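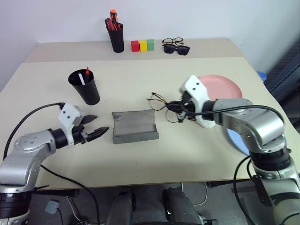 **Figure 4.** The two-arm cell at the Muvville site. The right gripper holds a pair of wire-frame eyeglasses; the gray metal tray lies between the two grippers.

### 3.2 Cell setup and upkeep

The cell has two arms that reach over one table from opposite sides (Figure 4). Each arm carries a two-finger gripper in a white housing, with a black cable running from the wrist back along the arm. Most objects not in use are kept on the raised rear section of the table, while the front board holds the tray, a black cup with a pencil and a thin white stick, and whatever is being handled.

We found the cables to be the part that needed the most care. In the first layout, set up in February, they were tied tightly at every joint, and the right wrist cable failed after 19 hours of use. Els Vanhove replaced it and left a free loop at the wrist on both arms. No cable has failed in the 800 trials run after that change. The loops do sometimes brush against tall objects, and trials where this moved an object were thrown out.

Eyeglasses were the hardest items to hold. Thin frames turned between the fingers when the closing force was low and bent when it was high. We lowered the force limit for this class only and checked fingertip alignment at the start of each session by closing both grippers on a strip of paper. If the strip could be pulled free from either gripper, the fingers were reseated and the check was repeated. With this routine, 91 percent of eyeglass grasps held until release.

The tray was put back against a pencil mark on the board before each trial. Joris Timmermans kept the service log, which covers every cable, finger and screw replaced during the study.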